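How to bring robot arms onto a packing job without losing your people

I've had a few messages asking how we got the arms going at Mindico without half the room walking out, so I thought I'd write the whole thing up. I run the small-order packing room at our Dương site. There are six of us, and before the arms came we packed everything by hand: open the box, settle the item in, check it, close it, next. I am not an engineer! If you want the wiring and the programming, ask your supplier, ours was very patient. What I can tell you is the people side, which took me far longer to get right than I'd planned for.

You'll need: one person who can make decisions about the room, a printed list of every job people do in it, a supplier who answers the phone, and more tea than usual.

Step 1. Write down the jobs before you talk about machines

I mean all of them. I sat in the room with a notepad for two mornings and wrote down what everyone did, and the list was nearly twice as long as the one in our staff handbook. Packing was on it, obviously, but so was flattening old cartons, fishing out the torn ones, answering the door, relabelling when the printer smudges, and showing new starters where the tape lives.

Next to each job put who does it and whether they like it. That second column is the one I'd have skipped if a colleague hadn't nagged me, and I've used it more than any other bit of paper in the project. Our lot hated the leaning-in part of packing (bad for backs, bad for shoulders) and quite liked the checking. So we knew which bit to hand over first.

Step 2. Tell everyone early, and tell them about the hours

I got this wrong. I told the team about the arms on a Tuesday afternoon with a slideshow, and I talked for ages about what the arms could pick up. The first question was "are my hours changing?" and I didn't have the answer. I had to go away and get it, and for those few days the mood was horrible.

Get the answer first. Ours was that contracted hours stayed the same but overtime would probably drop, and for two people that overtime was their holiday money. They were cross and I think they were right to be. We agreed to phase it down over 4 months and put it in writing. If you can't promise something, say so in plain words. People can plan around bad news, but a shrug is no use to them.

Step 3. Pick one dull task and start there

The supplier, Ekau, wanted to show us everything the arms could do, and it was very tempting. Don't! Pick one task off your list. It should be something people don't like, that happens all day, and that doesn't ruin an order if it goes wrong. For us that was placing items into open cartons.

We also chose one size of carton and stuck with it. I know it feels feeble to start with a single box, but every extra size is another thing to set up, and another thing for the person standing next to it to remember.

Step 4. Name a minder for each shift, and pay them for it

Somebody has to watch. In our room that's called minding, and the minder's jobs are:

- check the cover is lying properly before the start
- put a carton out and take the full one away
- stop the arms when something looks odd, and write down what
- swap over with the next minder after 20 minutes

The swap matters. Watching a machine do a slow job is much more tiring than doing the job yourself, and I didn't believe that until I had a go. After half an hour I was staring straight through it. We tried hour-long turns to begin with and the notes in the log got shorter and shorter as the morning went on.

And pay for it. Minding is a skill, you are asking someone to be responsible for an expensive bit of kit, so put it in the job description with the money next to it. It took me three goes to get that past head office.

Step 5. Make stopping it completely ordinary

On the first day I asked everyone to press stop once, for no reason at all. A couple of people felt silly. Do it anyway, because the worry in our room was never that the arms would go wild, it was "what if I stop it and it was fine and I've cost us money?" I told them I would rather have a hundred pointless stops than one person who waited to be sure.

We log every stop in Livau, the same software we use for the rota, so there's nothing new to learn. Just a line: time, what you saw, your initials. Nobody gets a talking-to over a stop. If your managers want to turn stops into a league table, say no, and keep saying it.

Step 6. Sort the room out with the people who use it

I drew a lovely floor plan and it lasted until the first person tried to get past with a trolley. So tape it out on the floor first and let people walk it. Things our team changed that I'd never have thought of:

- the walkway went to the side where the shelving isn't
- cables got moved twice, and will probably be moved again
- a seat for whoever is on screens, set back from the arms
- shoe covers kept right by the door so you don't have to go hunting

Get in close as well, down at the level where the grippers work. From a standing height everything looks miles apart. At finger level you see how tight the gaps are, where a fold in the cover might catch, and how a ragged carton edge sits just where you don't want it. I took my whole team through that view and the questions got a lot better afterwards.

A few from our room at Dương, all close in to the work:
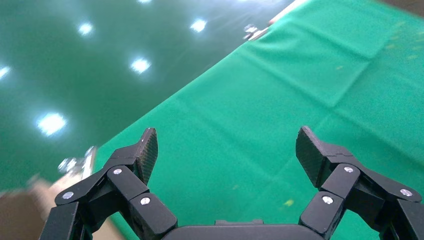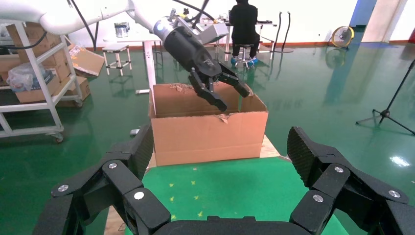
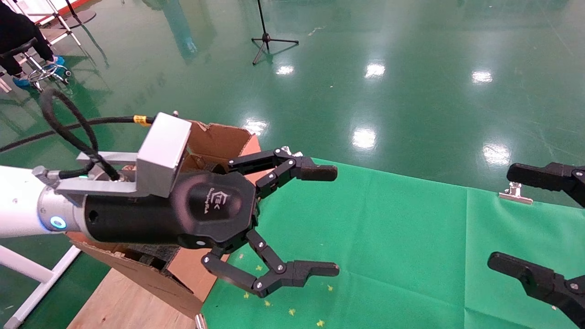 Step 7. Count something, but tell people what it's for

We set ourselves a target of 1,000 cartons before deciding whether to carry on, and I put the running total on the wall. Mostly that was a good idea. It gave us a date to have the proper conversation, in March as it worked out, and it stopped me fiddling with things every five minutes. But one person thought the number was there to compare them with the arms, and had been quietly skipping breaks to keep up on the hand-packing side. I felt awful. I've since written on the chart, in big letters, that it's for deciding about the machines and has nothing to do with anyone's appraisal.

Step 8. Have the sit-down, and be ready to change your mind

When we reached the target I went back to the list from step 1 and we went down it together, job by job. What's better, what's worse, what's new. Better: backs and shoulders, by a long way. Worse: the room is quieter and people chat less, as the minder can't really join in. Two of the team said they miss the rhythm of packing, and we've kept one hand bench going every day so anyone who wants a turn can have one. New: more time with damaged cartons, more time writing things down, and a fair bit of explaining to visitors.

We also agreed the arms would stay on the one carton size until the autumn. Ekau would like us to go faster. The team would like a second minder at busy times before anything else gets added, and that's the order I'm doing it in.

Things people have asked me

Did anyone lose their job? No. One person moved to goods-in, and she had asked to move before any of this started.

How long before it felt normal? Longer than the supplier said. I'd stopped noticing it by the second month, but I wasn't minding every day, so ask my team and you'd get a different answer.

Do the minders need training? Ours had a morning with the supplier and then a week of minding in pairs. The pairs were the useful part. I'd do two weeks of that if I was starting again, and I'd put the keenest person with the most doubtful one.

Can I have your job list? Yes, drop me a message and I'll send the blank version. The last column is the one about what people like, please don't delete it.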